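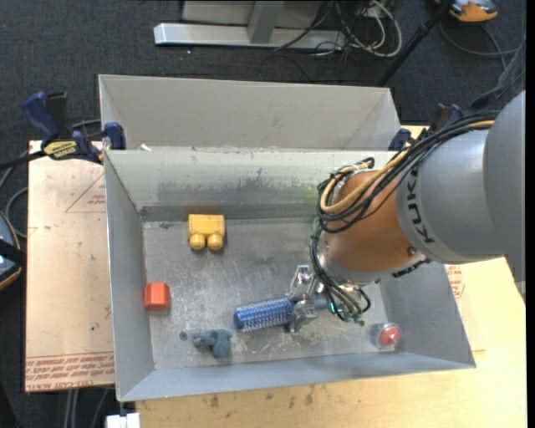

I'm after a few people to spend part of December reading old letters with me, and I'd love it if one of them was you.

My name's Hipólito Orellana and I look after the letter project at Fodstead, the little local history room behind the library in Odside. We've been given 83 letters written by members of one family, the Cortés family, between the village and wherever in the world they'd gone off to that year. Most are in English, a handful slip into Spanish halfway down the page (and back again, sometimes in the same sentence!), and the handwriting goes from lovely to frankly cruel.

I've been typing them up on my own in the evenings and I'm slow. Very slow. I also keep reading bits out to my wife, who has now asked me to find some other people to read them out to. So – a call for readers.

## What you'd be doing

You'd come along to a session, pick a letter, and type out what it says, spelling mistakes and all. Then you swap with whoever's next to you and check each other's work. We stop for tea in the middle and talk about who was cross with whom, because somebody always was. There's a long row over a piano that I still haven't got to the bottom of, and I'd really like to before Christmas.

You don't need any experience. If you can read your gran's old recipe cards you'll be fine. Spanish would be a treat but I can muddle through those parts myself.

## The practical bits

- There are 8 places, and 2 have already gone to people from the Ultari reading group
- Sessions are in the evening, 6.30 to 8.30, twice a week through December until we break up for Christmas
- I'd like you to manage at least four sessions, so you get used to the handwriting
- Laptops are provided, but bring your own if you hate a strange keyboard as much as I do
- It's unpaid, I'm afraid, though we can cover your bus fare (keep your tickets)
- You need to be 16 or over

The room is on the ground floor with a wide door and a loo you can get a wheelchair into. It can be chilly, so bring a jumper. Reading glasses too – I've got a spare pair in the desk but they're fairly strong.

## How to join in

Drop a note in at the library desk with my name on it, or ring the library and ask for Fodstead. Tell me a bit about yourself, which evenings suit you, and whether there's anything that would make it easier for you to come. There's no form and no interview. If more people get in touch than I've got chairs for, I'll draw names out of a hat and keep the rest of you on a list for the spring, when we start on the postcards.

Oh, and if you grew up in Odside and remember a Cortés or two, please come and say hello even if you don't fancy the typing. I have so many questions about that piano.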